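**Aurelia Wyss** · Wednesday, March 13, 2024

**1.** Thread on the disc version of *Wurach*, episode 3, compared with the broadcast version. I went through both shot by shot. Story spoilers are light until post 9.

**2.** Background for people who skipped it: *Wurach* is the Nellden adaptation of the Ateo manga. A court copyist finds that any sentence he writes with his left hand becomes true for one day. The first two episodes set up the rule. The third is where he starts using it on other people.

**3.** Method. I lined up both versions on the same timeline, matched at the first frame after the opening song, and stepped through every cut. Differences went into a spreadsheet with a timecode, a type (redraw, recolor, retime, new shot, removed shot) and a note. Compression noise and logo overlays don't count as differences.

**4.** The episode runs 600 cuts in the disc version. That is high for a talky episode. Most of it comes from the archive chase, where the average shot is under a second and a half. 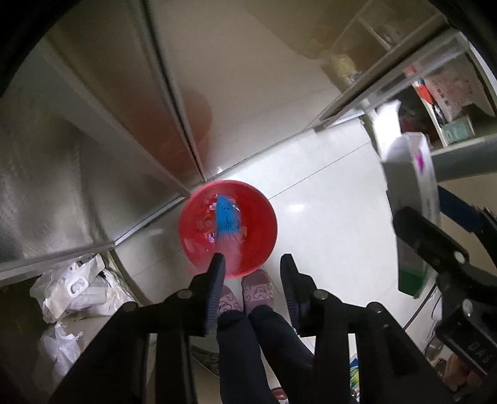
*Red basin, blue item inside, tile floor.*

**5.** Recolors are the largest group. The broadcast version has a gray-green wash over every night interior. On disc the wash is gone and the lamps are warmer. Skin tones now match between the hallway and the copy room. On TV they jump at each door.

**6.** Redraws are concentrated in the second half. The copyist's left hand is redone in almost every close-up. In the broadcast version the pen sits between the wrong fingers in two consecutive shots. Fixed. The ink stain on his cuff also stays the same size now, though it still moves from one side of the button to the other after the argument with his sister.

**7.** Retimes are small but they matter more than I expected. The pause before he writes the guard's name was eight frames on TV. It's close to a full second on disc. The music cue was not moved, so the low strings now come in before the pen touches paper. I prefer the old sync and the new pause. No version has both.

**8.** Someone will ask about the brightness dimming. Yes, the flashing in the seal scene was dimmed for broadcast, and the disc restores it. The ghosting on the fast pan right after it is also gone. If you are sensitive to flashes, skip from the seal breaking to the rooftop. You lose one line of dialogue, and it gets repeated later.
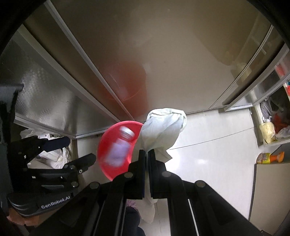

**9.** Spoilers from here. The new shot everybody is posting is the empty chair after the guard disappears. It is new as animation but it is in the manga, as the last panel of the chapter. The broadcast version cut straight to the credits from the sister's face.

**10.** What it changes: on TV the scene reads as the sister finding out. With the chair added, she is looking at something, and the viewer gets it one shot later than she does. Same dialogue, different order of information. The following episode's cold open makes more sense after the disc ending, as she already knows which guard is missing.

**11.** One removed shot. The copyist smiling in the window reflection is gone. It isn't in the manga, and it made him look guilty two episodes earlier than the script wants. The hold on the window is longer to fill the gap, and there's a visible loop in the rain if you watch the lower left.

**12.** Audio: the stereo mix sounds the same to me apart from level. I did not test surround. Nana Wumbei has a surround setup and reports that the whispering in the archive goes to the rear channels. I can't confirm that on headphones.

**13.** Subtitles. The disc keeps "copyist." The Varma stream had "scribe" in the first two episodes and "copyist" after that. The disc also translates the sign over the archive door, left blank on the stream.

**14.** Correction to post 6: the cuff stain moves before the argument as well, in the staircase shot. I had it logged under the wrong timecode.

**15.** Episode 4 comparison next. It has fewer differences on a first pass, mostly backgrounds. The second disc volume is due in June and I'll do those episodes when I have it.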